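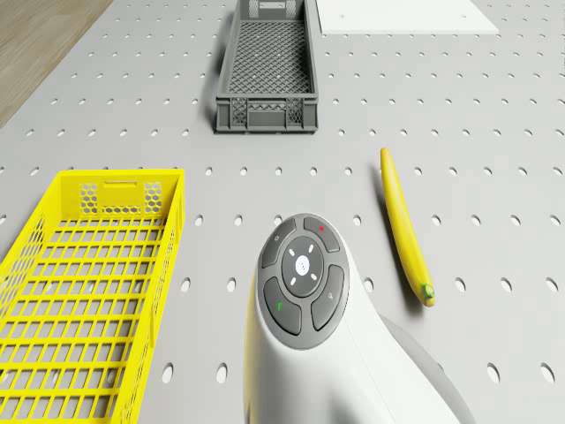

Home | Equipment | Field Care | Scoreboards | Used Gear | Contact

Print this page | E-mail this page

Rorner Portable Pitching Mound, Youth and High School Size

I have sold baseball equipment out of the Uvisdale store long enough to distrust anything with the word "portable" in its name. Most portable mounds are portable the way a piano is. So when Rorner asked us to carry theirs, I said we would take 2, put them out on a real field, and write up whatever we found. What follows is the write-up. It has been gone over by Angelica Mangubat, who handles our school accounts and thinks I'm too hard on things.

What it is

A foam-core mound in two halves with a turf cover and a rubber built in. The halves lock together down the middle with four latches. The pitching height is 6 inches, which suits the younger leagues but won't do for a high school varsity game. Rorner's flyer calls it "high school size" all the same. What they mean is that the landing area is long enough for a high school stride. If you need the full 10 inches, this isn't your mound, and I'd ask you to read that sentence again before ordering, as two coaches didn't.

Each half weighs 78 pounds. The flyer says one adult can move it. One adult can drag a half across short grass if the adult is in a good mood. Through a gate, or up onto a trailer, you want two people per half. There is a wheel kit. It costs extra and I think it should have come in the box.

How it held up

We lent one to Noel Barredo, who coaches a travel team on the Heffernan fields, and he kept it through a fall season and into indoor work over the winter. His pitchers are mostly twelve and thirteen. He had no trouble with the turf, which is what usually goes first. There was some matting where the front foot comes down, and a stiff broom brought most of it back up. The edges at the seam started to curl in cold weather and then lay flat again once the mound was inside.

The latches bother me more. They are fine when they're clean. Get infield dirt in them and they stop closing all the way, and then you have a gap down the center that a kid can feel through a cleat. Noel's fix was a paint brush and a lot of patience. Rorner told us a new latch was coming. I have been hearing that since before the season started, and the mounds that arrived in February had the old ones.

The rubber can be flipped when one side wears out. That part works just as they say it does.

About those claims

Rorner says the mound "cuts arm strain." I asked what that was based on and got a brochure with a drawing of an arm. I'm not going to repeat the claim on our page as if I believed it. A steady surface is better than a hole dug by the last three pitchers, and that's as far as I'll go. Pitch counts and days off are what look after arms, and you can't buy those from us.

They also say it goes from truck to first pitch in five minutes. Pranab Patwary in our warehouse has done it more than anybody here and he needs a good deal longer, mostly spent lining the thing up with home plate. There's no mark on the cover to help you. Bring a string.

Compared with the Nokatus

People ask. The Nokatus is the other one we carry in this range. It comes as one piece, so there's no seam and no latches, and it feels firmer under the back foot. You will also need a place to keep it, and it won't fit in most equipment sheds with the door shut. If it's going to live on one field all season, I'd buy the Nokatus. If it has to be hauled off between games so the softball team can have the diamond, the Rorner is the less annoying choice. That's not high praise and it isn't meant to be.

Ordering

Sold as a full mound only. We can't split a pair, and we can't get single halves from Rorner if you damage one, which I have complained about. Green or clay-colored cover. The clay color fades and the green doesn't seem to.

Delivery is free within 50 miles of the store, to the curb. Past that it goes by freight and we'll quote it. Have someone there when the truck comes. The driver will not carry it to your field and will not be talked into it.

Returns are accepted if the mound has not been pitched from. Jonalyn Tolentino in the office looks at every one that comes back, and she can tell.

Wheel kit, spare latches and replacement rubbers are listed under Field Care. Order the spare latches with the mound.

Questions about whether it meets your league's rules should go to your league, in writing, before you pay for it. I've seen umpires disagree over the same mound on the same weekend and I don't want to be the one you quote.

Issa Rawashdeh
Field equipment, Uvisdale store
Page last changed Tuesday, March 10, 2026

Print this page | E-mail this page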